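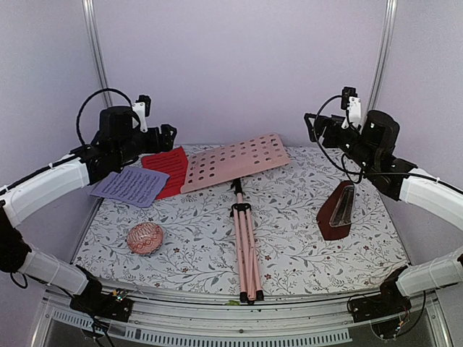

Budget notes, Vetdale robotics project

I priced everything for our two-arm station before we bought a thing, and I'm so glad I did! The Rosser quote came to $2,483 with cables and camera brackets. Trakel was cheaper, but shipping took up to 21 days – too slow for us. Props are the easy part: the pink music stand needs no line of its own.
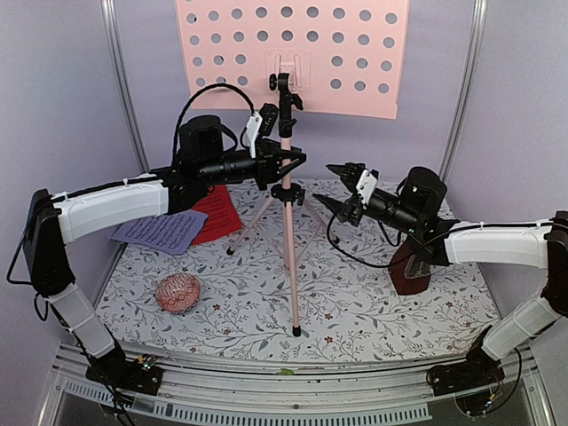

What I'd still buy

Spare gripper fingers (7 sets), more zip ties, and $100 held back until January.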